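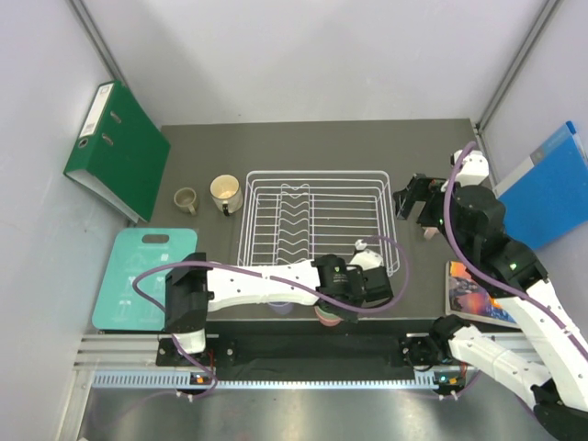 Section 3: Setting the water hardness and filling the salt

I put this off for weeks after my Rekano dishwasher went in, and all my glasses came out cloudy. Don't be me! It takes one evening at most, and you only have to do the hardness part once (unless you move).

1. Find out how hard your water is. I used a Levolness test strip, but your water company may have the number on its website. Write it down somewhere you won't lose it.

2. Turn the machine on with the door open. Hold Start and Delay together until the display blinks. Mine came set to 13, way too high for my house.

3. Tap Delay to move up or down through the settings, then press Start once to save. If you wait longer than 40 seconds it drops out and you get to start over. Ask me how I know.

4. Pull out the bottom rack and unscrew the salt cap. It's stiff the first time, so grab a rubber glove.

5. Pour in 500 ml of water. First fill only! After that the tank stays full of water by itself.

6. Set the funnel in the hole and add dishwasher salt until it's up to the neck. Some water will spill over into the tub, and that's fine.

7. Wipe the threads, screw the cap back on tight, and run a rinse right away with nothing in the racks.

Caution: no table salt, and no detergent in the salt tank. Detergent will wreck the softener.

Note: the salt light can stay on for a few cycles after a refill. Mine went off on the third one. If yours is still lit after a week, take the cap off and stir the salt with a spoon handle, it sometimes clumps.

Rinse aid is in Section 4.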